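Hanging the Bag on the Wall: Does It Help in a Small Bedroom?
Student project report, Puscombe Hall, October 5, 2022

The idea came from a storage leaflet: put an adhesive hook on the wall over the wastebasket, hang a black bag from it, and the trash stops spreading. I doubted it. A bag on a wall looks like a coat without an owner, and a bin on carpet works well enough if people empty it.

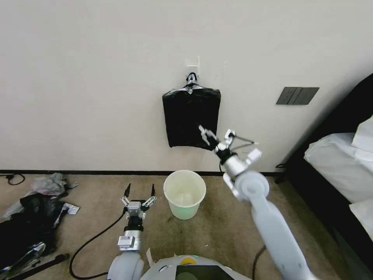
Gwenllian Howells

My room has an off-white wall, beige carpet and a thin black baseboard. The white wastebasket stands against the baseboard under the hook, a bit away from the wall switches. I tied the first bag in a knot and looped the knot over the hook. It held, but a knotted bag is a closed bag, so all I had gained was a place to keep a spare. The leaflet does not mention this.

For the next try I left the top gathered loosely. The shiny part bunches up under the hook and the rest falls in folds. I could not get it to stay open for throwing things in.

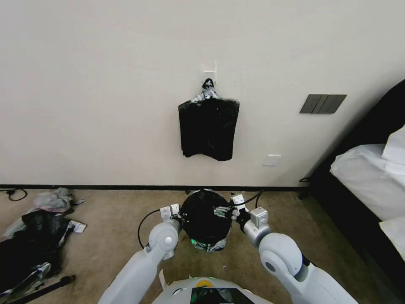 Figure 2. Hanging from the hook, left of the switches.

The floor was a fair test of the claim about tidiness. Black and silvery stuff was heaped on the carpet on the left side with a crumpled see-through bag on it, and the hook did nothing about that. I would say most of my mess comes from things I put down, and a hook does not pick them up.

Where I changed my mind a little is the liner. With one bag on the wall and another for the basket, the next one is within reach at changing time. That saves a trip to the closet. Whether it is worth a hook on a rented wall is another matter.

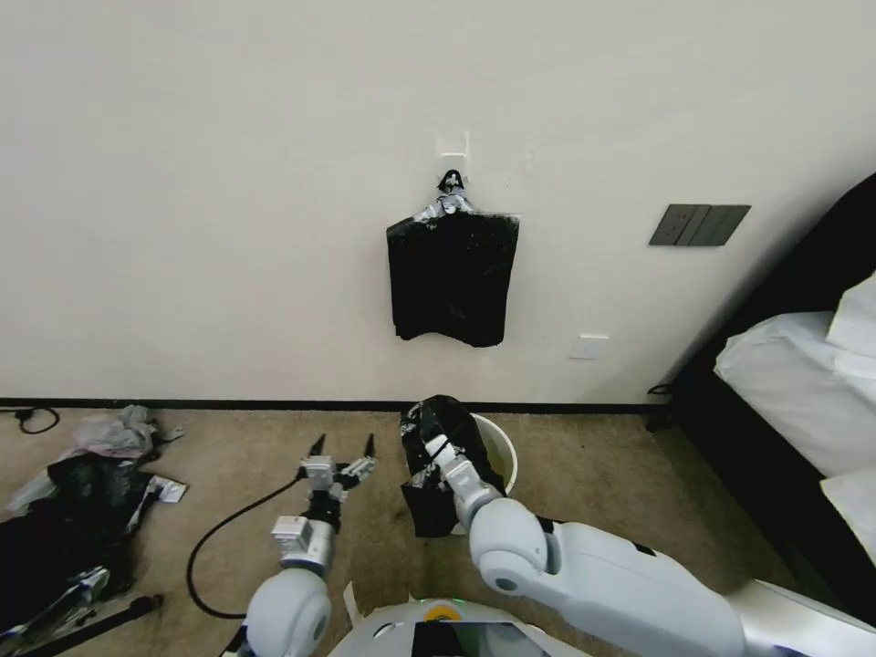 Figure 3. One bag on the hook, another at the bin.

I did not test heavy trash, and I would not trust a hook this small with it. I also have no idea what the adhesive does to the paint by December. The leaflet calls the method "a complete answer for small rooms." My grade for it is lower: keep the bin, hang the spare if you like, and clear the floor first.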